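### 4.2 Swapping the fingers on a cluttered desk

I'll admit I went into this part of the study with a favorite. The Rundier fingers had been on both arms since the start of the project, I knew how they behaved, and I figured the Lashari set would need a lot of babying before it did anything useful. So I made the comparison as dull and even as I could. Same two arms, same controller, same desk, 200 trials with each finger set, 400 in all. Ishbel Halliday picked the order of the trials and wouldn't show it to me until the morning of each run (thank you, Ishbel, I would have peeked).

The task is pen pickup. One arm goes for a pen lying on the wood and hands it across to the other arm, which puts it in the organizer. Our older tests used a bare tabletop, and both finger sets did so well there that the numbers told us nothing. For this round I wanted a desk that looked like somebody's desk, with plants, a lamp, and office stuff in the organizer, all of it close enough to get bumped. 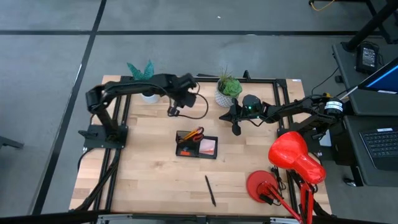 **Figure 3.** The two-arm desk setup used for the finger comparison, with the pen in front of the organizer.

The plants gave me the most grief. The succulent by the right arm sits right where I like to bring the wrist through, and with wide-open fingers there isn't much room to spare. With the Rundier set I ended up teaching a path that stays low over the wood and only opens the fingers late. The Lashari fingers are shorter, so I could get away with a lazier path, but then they had trouble getting under the pen! I went back and forth on this for most of May. In the end I kept one path for both sets, the low one, and accepted that it flatters the longer fingers a bit.

Scores first, then complaints. The Rundier set dropped or missed the pen in 24 trials. The Lashari set did worse on the first grab but better at the handoff, where its softer pads let the second arm tug the pen free without twisting it. I hadn't expected that, and I reran a batch with fresh pads just to be sure. Same story.

The controller deserves a word too. We ran everything through the Diltance box with its stock force limit, and I suspect that limit was tuned for stiffer fingers than either of these. Lowering it helped the Lashari grabs in a few side runs, which I left out of the totals. I also kept the cable slack the same throughout, after an early run where a loop near the left gripper snagged and spoiled the trial. Section 4.3 repeats the handoff with the Brilside wrist camera turned on.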